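About us

Reading time: 4 minutes

Print this page | E-mail this page

Hello, and thanks for looking us up! I'm Alaric Doucet, and I look after the example-gathering side of things at Kasance. I was asked to write this page because our old one was all mission statement and no content, and people kept ringing up to ask what we do all day. So I'll try to tell you.

We make examples for robots to learn from. If you want an arm to pick something up in a kitchen and put it somewhere sensible, you can write a great long list of rules for it, or you can show it the job being done, over and over, with the furniture and the crockery shifted a bit each time. We do the showing. One of us sits at a desk with a pair of hand controllers, drives a simulated arm through the task from start to finish, and every movement gets saved along with what the arm's cameras would have seen. One go at a task is called an episode. A good afternoon (tea included) gives us 30 of them that are fit to keep.
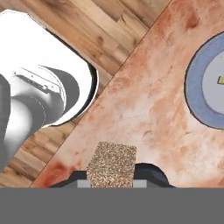

I came to this from teaching evening classes in woodwork, and it's less of a jump than it sounds. You learn quickly that people don't copy what you tell them, they copy what you do, wobbles and all. A learning system is the same. If I dither before closing the fingers, it will pick up the dithering. If I always come in from the left, it gets lost the first time it has to come in from the right. So we spend a lot of our training time on our own habits, and new starters record 2 full practice sets that go straight in the bin before anything of theirs is kept. They grumble, I grumbled too, and then everybody sees why.

Our kitchen set is called Vutonden and it's the one we're proudest of. It's all done in simulation, which means that we can put the room back exactly as it was with one key, and nobody has to mop up. There are 117 starting layouts in it at the moment. Some have hardly anything changed between them – a plate nudged along the counter, say – and others are a proper nuisance, with big things sitting right where you'd like your elbow to go.

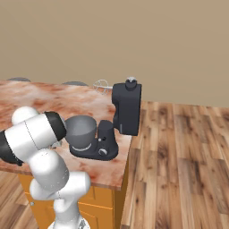 Erraji, the firm that trains its models on our kitchen episodes, told us in September that the awkward layouts were worth far more to them than the tidy ones, and asked if we could please stop making life so easy for ourselves. Fair enough! We'd been putting the clear, roomy layouts first because they're quicker to record and they make the weekly totals look lovely. We've turned that round now. The tricky ones get done in the morning when we're all fresh, and the easy ones fill up the last hour.

Checking takes nearly as long as recording. Every episode is watched through by somebody who didn't drive it, from the view out in the room and again from the view at the wrist, because the two can tell you quite different things. From across the room a grip may look perfectly fine, and then you switch to the wrist view and find you can't tell which way up the world is. It takes a week or so to get your eye in. After that you stop tilting your head (mostly).
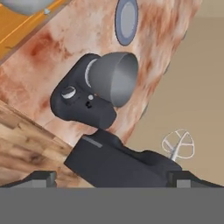

At the mixer, wrist view. Kitchen set, Vutonden.

We keep a share of the clumsy episodes too, marked as clumsy. A learner that has only ever met perfect work has no idea what to do when it's slightly off, so a slow, fumbling recovery is useful as long as the label says so. What we don't keep is anything where the driver gave up halfway or forgot what the task was. Yes, that does happen. The tool we use for labels is called Urnex, we built it ourselves, and it's plain as porridge, but it lets you add a note in your own words and those notes get read more than anything else we write.

An episode of ours can be up to 135 seconds long. Past that we stop and start again, as by then the driver is usually fighting the controls and the recording is mostly a record of someone getting cross.

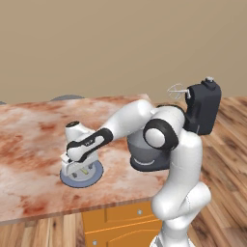

Kasance – Demonstrations Team

There's room for more of us. You don't need to have studied robotics, and most of the team hadn't. We've had good drivers who came from sewing, from stacking shelves and from playing far too many video games. What matters is steady hands, patience, and being able to hear "do that one again" without taking it to heart. We'll sit you down at a spare desk, load a layout and let you have a go. Write to me through the contact form and say which mornings suit you.

Print this page | E-mail this page

Comments (3)

Maddie P.
Really nice to read something about this in normal English. Do left-handed people drive differently? I'd be rubbish at it I think.

Alaric Doucet
They do a bit, Maddie, and we like having them, it gives us more variety in the approach. Come and try before you decide you're rubbish!

tomsk_77
Would like to hear more about the notes people write in Urnex. Could you put a few up some time?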